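Perception and planning sync, April
Notes by Mitra Kermani

Present: Banafsheh Yazdani, Matěj Kubíček, Nima Babaei, Sebastian Munteanu, me. Started at 10:15, Sebastian joined during item 1.

1. Leftovers from last time

Matěj closed the logging ticket. The Gemo replay tool now keeps joint states and depth on one clock, and I for one am very happy (I spent most of March lining them up by hand!). Banafsheh still owes us the page on naming conventions. She says it's half written. I'm keeping it on the list.

2. Freezer segmentation

This took most of the hour. Nima walked us through the new Illel run, trained on 945 labeled frames from the kitchen setup. Outer doors are in good shape. The inside of the freezer compartment is where it falls over, because white liner next to white liner gives the model very little to hang on to. The floor and the back wall keep getting merged into one blob, and then the planner gets a target pose that sits inside the plastic. He put a view of the compartment on the screen while we talked about where the floor mask ought to end.

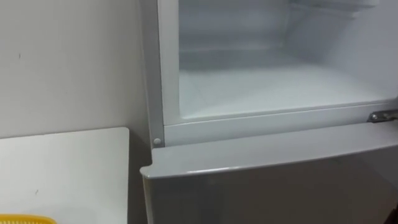
Sebastian wondered whether we need the floor mask at all, or whether fitting a plane to the depth points and clipping it at the front rim would get us the same thing with a lot less labeling. Nima likes the idea but worries about depth noise on pale plastic -- he has seen holes in the point cloud there before. I said we could run both and compare, which of course means I now get to run both and compare.

Of the 102 held-out frames, the ones Nima calls bad are nearly all inside views. He'll tag them so we can pull them out as their own set. Matěj asked that the tags go in the Gemo metadata and please, please not in the file names again.

Agreed: plane fit goes in behind a flag, mask stays the default until we've compared.

3. Planner and the open door

Matěj has the collision model for the two-door fridge working in Asadi. The upper door is modeled as a swinging panel on a vertical axis and the lower one stays fixed and closed. His complaint is that the planner treats the top edge of the lower door as a flat box when it's rounded, so we lose clearance that we could be using. The middle hinge isn't in the model either. It sits right by the corner of that lower door, so an arm coming in low from the right could be planned straight through it.
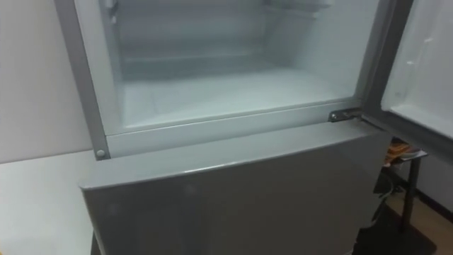 Does the planner need to re-estimate the door angle on every cycle? Once before each reach is enough for now, and the value gets thrown out if the arm reports contact.

Banafsheh wants the hinge added as a small padded box first and a proper mesh later, if we ever feel like making one. We all liked that, mostly since it can be done this week. She'd also like the padding to be a parameter, and I agree after what happened with the drawer model, where it was hard-coded in 3 places and we found two of them.

We drifted a bit here into whether Asadi should warn when a path goes through space that no sensor has looked at. Good discussion, no decision. Matěj will write up a proposal so we can argue about it properly.

4. Hokden release

Sebastian is holding the branch until the flag from item 2 is merged. There are 3 failing tests, all in the frame transform code, and he thinks they share one cause (a stale camera offset). He'll pair with Nima on it after lunch.

Actions

Nima: tag the bad held-out frames, metadata only
Mitra: plane fit versus mask comparison
Matěj: unseen-space proposal, rounded edge for the lower door
Banafsheh: hinge box with padding parameter, naming page
Sebastian: transform tests, then the Hokden branch

Wrapped up at 11:20. Next one same time, same room, and Matěj is taking notes.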